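布袋收纳小记:从倒空、抖平到折好放回去

首页 > 家里的事 > 布艺整理

家里的布袋是怎么多起来的,我到现在也没想明白。买鞋送一个,买枕套送一个,出门旅行嫌行李乱又添几个,朋友寄东西来,包装也是一只挺好看的小布袋,哪里舍得扔。攒着攒着,衣柜最下面那个抽屉就关不严了,拉开来全是软塌塌的一团,想找一只装充电线的,翻了半天翻出来三只都太大,最后还是拿了个塑料袋。

我原来在小区的布艺小组里讲过一次怎么收布袋,讲得乱七八糟,后来陆续有人来问,袋子洗完皱巴巴的怎么办,抽绳缩进去了怎么拽出来,折好以后过两天又散了是什么道理。我就想着干脆写下来,慢慢写,写细一点,您泡杯茶慢慢看,不着急。

先说要准备的东西

其实几乎不用准备什么。一块能铺开袋子的平面,高度在膝盖到腰之间最舒服。我喜欢用圆坐垫或者矮一点的圆凳,带软面的那种,布放上去不打滑,人可以坐在小板凳上围着它干活,转来转去都够得着。用床也行,可是床太大,袋子一摊开就越摊越远,弯着腰够来够去,半个钟头下来腰就要抗议了。餐桌也可以,记得先擦干净、擦干,浅色的袋子沾一点酱油印子真是要心疼好几天。

再准备一个喷壶,我那只是600毫升的,装半壶清水就够用。一把软毛刷,旧牙刷也好。一个空的纸箱或者抽屉,用来放折好的袋子。要是家里袋子多,再拿几根棉绳头。就这些了。

还有人问要不要买专门的分隔盒。我买过一套,Jokanine家的,格子做得挺整齐,可惜我家抽屉矮,盒子放进去就高出来一截,最后拿去给孩子装彩笔了。您要是想买,先量抽屉,量抽屉里面的高度,别量外面的面板,我就是吃了这个亏。

第一步,全部拿出来,倒空

一只一只来,别嫌麻烦。把袋口撑开,整个翻过来,里子朝外,对着垃圾桶抖一抖。布袋的底角最会藏东西,线头、纸屑、旅馆的小票、一颗不知道哪件衣服上的扣子。我妹妹有一次从一只旅行袋里翻出她找了一个春天的耳钉,高兴得给我打了十几分钟电话,所以这一步您千万别跳过去。

里子翻出来以后,拿软毛刷沿着缝线刷一遍,从袋口往底下刷,刷到角上用手指顶着布,把角顶出来再刷。有硬的污渍就喷一点水,等一小会儿,再用干布按一按。按就好,不要来回搓,薄的布搓两下就起毛了。

需要洗的,另外放一堆。印了字的和没印字的最好分开洗,深色的字有时候头一两回会掉一点颜色。我一般用手洗,冷水,放一点点洗衣液,泡的时间不用长,捏几下就可以过清水了。机洗也不是不行,套个洗衣网,把抽绳打个松松的活结,要不然绳子会在里面自己跟自己缠成一个死疙瘩,解起来能把人的脾气都解没了。

第二步,捏住两个角,把布拉平

我觉得整件事里最要紧的就是这一步,也最多人做得马虎。袋子要折得好,先得是平的,而要让它平,光在垫子上用手抹是抹不平的,越抹皱纹越往一边跑。

您两只手各捏住上边的一个角,捏得浅一点,手指头只占一点点布就好,然后往两边轻轻拉开,让上边成一条直线。剩下的部分不用管它,让它自己往下垂。布有它自己的分量,垂着的时候会自己把一部分褶子松开。这时候手腕往下轻轻一抖,再停一停,再抖一下。抖的幅度不用大,像抖手帕一样就行了。

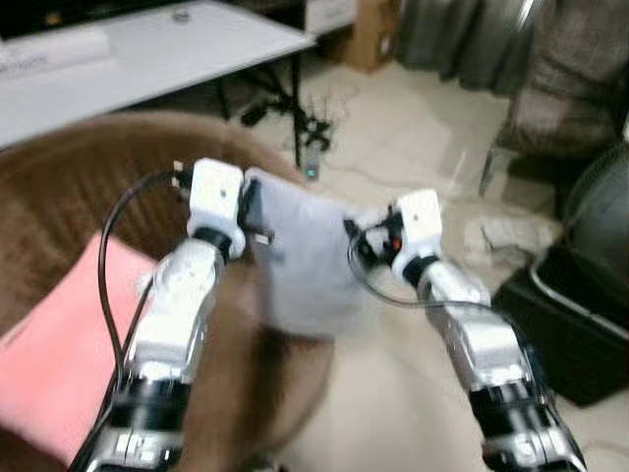 抖的时候有个小窍门,两只手要同高。一高一低的话,布就斜着受力,抖完放下来一看,袋子成了个歪歪的平行四边形,尤其是那种薄薄的、有点弹性的料子,歪了就很难正回来。我有个老朋友Sheena Paterson,缝了半辈子窗帘,她教我抖之前先把两个角往中间碰一下,让它们对齐,再拉开,这样两边的长短就心里有数了。我照着做,确实好使,讲给您也试试看。

要是上边拉直了还有一道道细细的褶子,多半是缝线那里收紧了。拿喷壶在褶子上方喷一下,只要一下,让水雾落上去,再捏着两角绷住,数十下。棉布的很快就松开了。化纤的慢一些,也可以不理它,反正折起来看不见。

至于要不要熨,我的意见是日常用的收纳袋不用熨。送人的、拍照的,您愿意熨就熨,隔一层薄布,温度低一点。带塑胶印花的千万别直接把熨斗压上去,我毁过一只,熨斗底下那块印子刮了一个下午。

第三步,放下来,对边

拉平了就可以往垫子上放了。先让下边碰到垫面,然后两只手慢慢往前送,上边最后落下。这样放下去,布是一点一点贴上去的,里面的空气往上跑,不会鼓起一个包。要是一下子整个扔下去,中间就会兜一口气,您拍它它就跑到旁边去,挺气人的。

圆垫子有一点要注意,边上往往高出来一圈,中间软,袋子的角如果正好搭在边上,就会翘着。小袋子放在正中间就好。大袋子横着放不下,那就一次只铺一半,先折一道再铺另一半。垫子的布面要是打褶的,手掌别使太大的劲往下压,不然垫子的褶会印到薄布上去,当然喷一点水也能去掉,只是白白多了一道功夫。

放好以后检查两个地方。一个是袋口,前后两片要对齐,有拉链的把拉链拉上,留一个指头宽的口子,让里面的空气有地方出来。另一个是标签,侧面缝着小标签的袋子,把标签往外抹平,折的时候让它露在外头,以后找起来一眼就能认出来。

第四步,折

先折竖的,再折横的。以普通长方形的布袋来说:

左边往里折,折到中线。
右边往里折,盖在左边上面,两条边对齐。
底下往上折一道,手掌从中间往两边抹一遍。
再往上折一道,把最上面那一截塞进袋口里。

塞进袋口这一下就是为什么我的袋子不会散。袋口自己成了个小兜,把折好的部分裹住了,拿起来甩两下也没事。开始的时候容易塞得鼓鼓囊囊,那是折之前空气没有赶干净,拆开来从底部往袋口再抹一遍就好了。

有花样、有字的袋子,我喜欢把有字的那面留在外面。先把袋子翻成字朝下再折,折完翻过来,字就在面上了。字太长也没有关系,露出来一截就够认的。我家里人认袋子全靠这个,谁也不记得尺寸,都是说“那只有字的”“那只灰的”。

抽绳的袋子多一个步骤。折之前把绳子拉齐,两头一样长,顺着袋口绕回来压在第一折里面。绳子缩进去了的话,拿一枚小别针别在绳头上,从绳道里一点一点往外推,推两下捋一下,耐心些,几分钟就出来了。别拿筷子捅,捅破了绳道要重新缝。

第五步,分堆

折到一半我就开始分堆了,不等全部折完,要不然后面面对一座小山,心里先就累了。分法各家有各家的道理,我说说我试过的几种。

按用途分听上去最好,出门用的、装鞋的、装零碎的,可是布袋这种东西今天装袜子明天装药,用途老是变,分了没几天就乱。按大小分最耐用,大的竖着插在后面,小的插在前面。按颜色分嘛,好看是真好看,灰的跟灰的,粉的跟粉的,打开抽屉心情都好,缺点是颜色多的人家分不过来。

我现在用的办法是大小为主,同样大小里头再看颜色。我一手拎着一只,另外的先搁在垫子上,比一比大小,看看谁跟谁能归到一处。不用尺子,叠在一起一看就知道。两只差不多大的就放一堆,差得远的就另起一堆。
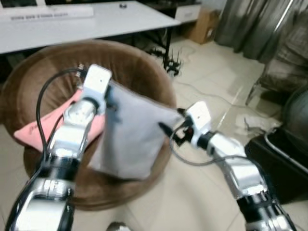 圆坐垫上的两只布袋:浅灰色的提着上面两个角,粉色的平放着,面上有深色花体字。

比大小的时候别太较真。差一指宽的就算一样大,折的时候稍微多收一点就齐了。我认识的人里面Renzo Monti最讲究,他家衣柜里的布袋折出来块块一样宽,拿纸板剪了个样板垫着折的。您要是也有这个兴致,可以拿旧纸箱剪一块硬纸板,宽度照着抽屉的宽除以您想放的列数,边角用胶带包一圈,免得勾线。把纸板放在袋子中间,两边往里一裹,抽出来,接着折就行了。我自己用过一阵子,后来纸板不知道塞哪里去了,就又回到用眼睛估了,也没觉得差多少。

第六步,放回去

放的时候竖着放,折痕朝上,一只挨着一只,像书架上的书。别摞。摞起来的话,要用的那一只永远在最底下,一抽,上面的全散,前面的工夫就白花了。

放到抽屉有七八成满就停手,留一点空,手能伸进去拨。剩下的怎么办呢,这就要说到狠心的一步了,得送走几只。我家最多的时候,光装鞋的袋子就够一家人穿到后年,可是哪里有那么多鞋。洗干净的可以给开小店的朋友包东西用,也可以剪开做抹布。我们这边Stisholm街上有个旧布回收点,早上开门,布袋布料都收,只要求干净和干透。您那里应该也有类似的地方,问问邻居最快。

竖不住、老往一边倒的,多半是袋子太薄。把两只薄的叠在一起折,就有骨架了。也可以在最后一列放一块折好的毛巾顶着。

几个常有人问的事

棉布袋洗了缩水怎么办?
趁它潮的时候,捏住四个角轮流往对角方向拉一拉,能拉回来一些。拉到手感觉布在跟您较劲了就停,再拉就伤线了。下次用冷水。

里面有味道,洗了还在?
翻过来挂在通风的地方,过一夜再闻。放鞋的袋子可以装一小包小苏打进去,扎上口放两天。我试过喷香的那种,结果是鞋味加上花香味,还不如原来的。

晾的时候夹哪里?
夹底边,袋口朝下敞着,里面干得快。夹袋口的话,口上会留两个夹子印,而且水都坐在底角里,天阴的时候要晾很久。

多久整理一次?
我是三月换季收厚衣服的时候来一次大的,平时用完一只就折一只。刚开始会忘,我就在抽屉里面贴了张小纸条,字写得大大的。看了一阵子,手就记住了。

孩子能不能一起做?
能的,而且很适合。抖布那一步孩子最喜欢,两个人一人捏一边,面对面站着,说一二三一起抖。折歪了也别当面重折,等他睡了再说。

网纱的、带衬里的也这样折吗?
网纱的不用喷水,也不用塞口,卷起来最省事,卷好套一根松松的棉绳。带厚衬里的别折太多道,对折一次平放就好,衬里折多了会分层,摸着里面一块一块的。

我还漏了一件事,折好的袋子里别顺手塞零钱和票据,我就这么干过,后来满屋子找一张干洗的取衣单,把折好的二十来只一只只又拆开了。从那以后我在门口放了个小碟子,票据统统放碟子里。

床单被套的折法我另外写,带松紧的那种床笠也有不少人问,要讲清楚得费些笔墨,等我把手头这一抽屉先收拾完。您要是有自己的折法,写在下面留言里给我看看,抽绳袋子尤其想听,我总觉得还有更省事的办法。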